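Clureder – Über uns

Kisten, Tabletts, Fächer und alles, was hineingehört

Willkommen bei Clureder! Wir bauen in Plistville Kästen und Tabletts aus hellem Holz, und wir tun das mit einer Begeisterung, die manche Besucher erst einmal überrascht. Es sind ja nur Kisten. Aber wer schon einmal einen Schrank ausgeräumt und danach alles wieder ordentlich hineinbekommen hat, der weiß, wie gut sich das anfühlt.
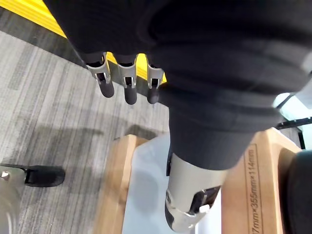 Lesezeit: 2 Minuten

Ins Handelsregister eingetragen wurden wir am 29. Januar 2001, damals noch mit einer gebrauchten Kreissäge und einem Mietvertrag, der jeden Monat kündbar war. Heute sind wir 12 Leute, die Säge läuft immer noch (das Sägeblatt ist natürlich ein anderes), und im vergangenen Jahr haben fast 4.000 Kästen unsere Werkstatt verlassen. Jeden davon hat jemand von uns in die Hand genommen, mit dem Daumen über die Kanten gefahren und, wenn nötig, noch einmal zum Schleifen zurückgetragen.

Angefangen hat es mit Textilien. Unsere ersten Kunden wollten Pullover, Schals und Decken so unterbringen, dass man sie sieht und herausnehmen kann, ohne den ganzen Stapel umzuwerfen. Strick ist da ein dankbarer Prüfstein! Er rutscht, er bauscht sich, er bleibt an jeder rauen Stelle hängen. Deshalb sind die Innenflächen bei uns bis heute der Teil, für den wir uns am meisten Zeit nehmen.

Aus dieser Zeit stammt auch unsere Reihe Studero, die wir inzwischen in 2 Tiefen bauen. Die flache passt unter die meisten Betten, die tiefe ist für alles gedacht, was Volumen hat: Winterdecken, Wollsachen, die großen Kissen vom Balkon. Gefragt werden wir oft nach einem Deckel. Wir haben lange daran herumprobiert und liefern ihn seit April auf Wunsch mit, lose aufliegend und ohne Scharnier.

Zum Ausprobieren wandert bei uns vieles einfach auf den Boden. So räumen die meisten Menschen nämlich auf: Alles kommt erst einmal vor die Füße, dann wird sortiert, dann wird gestaunt, was sich so angesammelt hat.

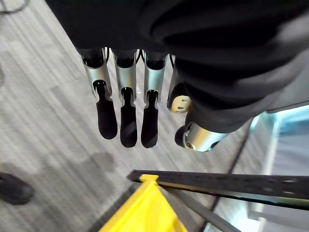 Und genau in diesem Durcheinander merken wir, ob ein Kasten etwas taugt. Lässt er sich mit einer Hand heranziehen? Steht er sicher, wenn man sich halb daraufstützt? Findet man das kleine Zeug wieder, das ganz nach unten gewandert ist? Unsere besten Änderungen sind beim Knien entstanden, und so manche Zeichnung hat danach noch einmal ganz anders ausgesehen.

Beim Holz arbeiten wir seit Langem mit Alaoui zusammen, einem Familienbetrieb, der uns die Bretter so aussucht, wie wir sie mögen: hell, ruhig in der Maserung, gern mit einem kleinen Unterschied im Ton von Stück zu Stück. Wir beizen nichts weg und gleichen nichts an. Wo es sinnvoll ist, kombinieren wir Holz auch mit Kunststoff, etwa bei Einsätzen, die man herausnehmen und abwischen möchte.

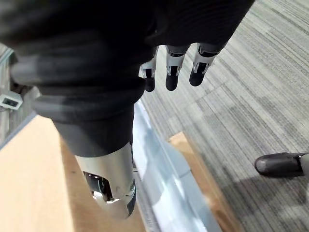
Helles Holz, daneben ein glänzender Streifen aus blassblauem Kunststoff.

Unsere Werkstatt könnt ihr gern besuchen, meldet euch vorher kurz über das Kontaktformular. Bringt ruhig mit, was bei euch zu Hause keinen Platz findet, wir probieren das mit großer Freude gleich vor Ort aus. Parken könnt ihr im Hof hinter dem Holzlager.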